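Two grippers, one door, most of July

I have spent most of July opening a door. It doesn't lead anywhere, it has no weight I didn't type in myself, and I have come to dislike it more than any real door I've owned, including the one on the garage.

The plan was simple enough. I wanted to compare two grippers in simulation before spending money on either. The Briron is a plain two-finger parallel gripper with flat pads. The Zakden has three fingers that curl, costs a good deal more, and looks wonderful in the brochure. Greer Aitken lent me her door task, which she built to torment her students, and I ran each gripper through 3,000 attempts with the same arm, the same controller and the same slightly random starting pose.
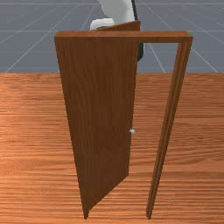 The door in its open position, knob and all. Arm on the far side.

I went in assuming three fingers would walk it. A round knob is a miserable thing for two flat pads, which touch it at two small spots and then slide off the moment you ask for any sideways pull. The Briron duly slid off. It lost its grip 352 times, mostly in the first few degrees of swing, and I watched enough replays to start taking it personally.

The Zakden lost its grip 233 times. Better! But not brochure better, and it was slower on nearly every run while the fingers made up their minds. It also found a failure the Briron never managed, where one finger wedges between the knob and the panel and the physics engine has a small nervous breakdown. Lachlan Nisbet says this is my contact settings. Lachlan says that about everything, and he was right in this case, though fixing it only rescued a handful of runs.

What made more difference than the fingers was the controller. With stiff position control, both grippers fought the hinge, because the arm wanted a straight line and the door wanted an arc. I softened the wrist and let the knob drag it around a bit, and a short test batch with the Briron went so smoothly that I checked whether I'd left the hinge friction at zero. (I had. I put it back. It was still pretty good.)

So the cheap one is on order, and the soft wrist stays. Next I want to swap the round knob for a lever handle, which Greer says is harder than it looks. She sounded pleased about it.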